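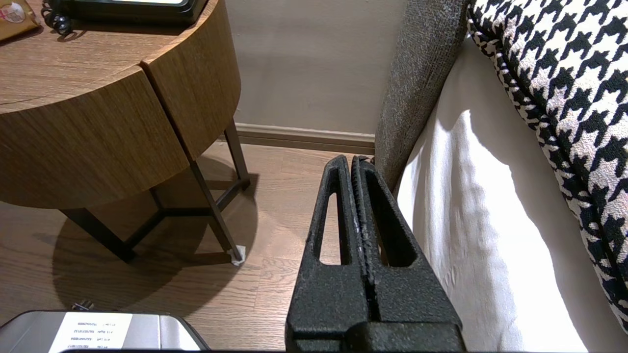 *Last edited: June, 4:40 pm*

**Ticket 955 — Skorard Dolville, room 73**
Status: open, waiting on part
Category: furniture / guest room

**Problem as logged:** nightstand drawer sticks halfway, then lets go all at once. Guest also said table rocks when you pick up the phone. Second line on the same slip: "pillows on bed not matching the others on the floor." Kept it all on one ticket, didn't want three.

**Nightstand, first pass**
- Round one, curved front, wood grain, metal base. Kocsis list has it as the bedside model, no part number on my copy.
- Rock: checked pads first. Pressed on the top in 3 spots, rocks toward the bed. Pad on that leg is thin. Swapped for a new white one, rock gone.
- Phone left plugged in. Watch the coiled cord, it hangs down the side and can end up in the drawer.
- Drawer: emptied it, still sticks. So not overloaded.
- Wiped the slide, cycled it 8 times. Bit better, then the same.

**Cushions**
Pulled what was there. Gray woven, black and white houndstooth, tan leather-look. The set sheet I have is old and only shows gray and tan, so I don't know if the houndstooth belongs in here or walked over from another room. Asked.
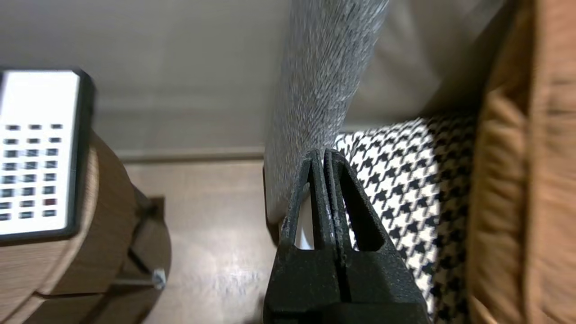
Housekeeping wrote back that the houndstooth is right, it came in with the last Kocsis order and the sheet never got redone. They'd like the gray one in back and the houndstooth in front of it, and please stop sending the houndstooth down to lost property, they have gotten two back already.

OK, noted. Cushions closed. Somebody please fix the sheet.

**Nightstand, second pass**
Drawer all the way out this time. Slide is a ball bearing type, black. Play in it when you lift the front — shouldn't be any. Tightened the cabinet side screws, one was just spinning. Longer screw, holds now. Still catches at teh halfway point so I think the slide itself is done. 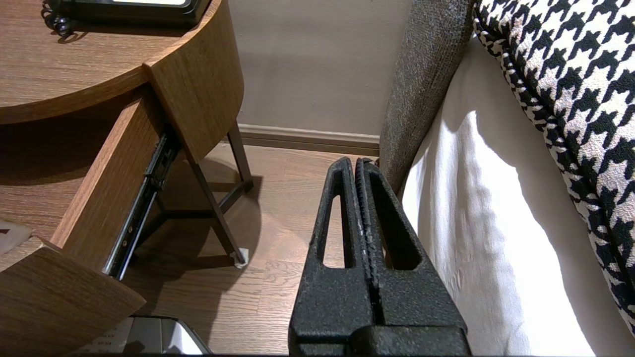
*Nightstand with drawer pulled out, slide rail along the right side.*

**Parts**
- Drakix slide, same length, one pair. Requested. Measure again before you cut the bag open, last batch came in short.
- Felt pads, we're low.

**To do**
- Fit slide when it comes, both sides even if only one is bad
- Check the other drawer on the same table, didnt get to it
- Put the card back in the drawer
- Room can be sold in the meantime, desk has been told about the drawer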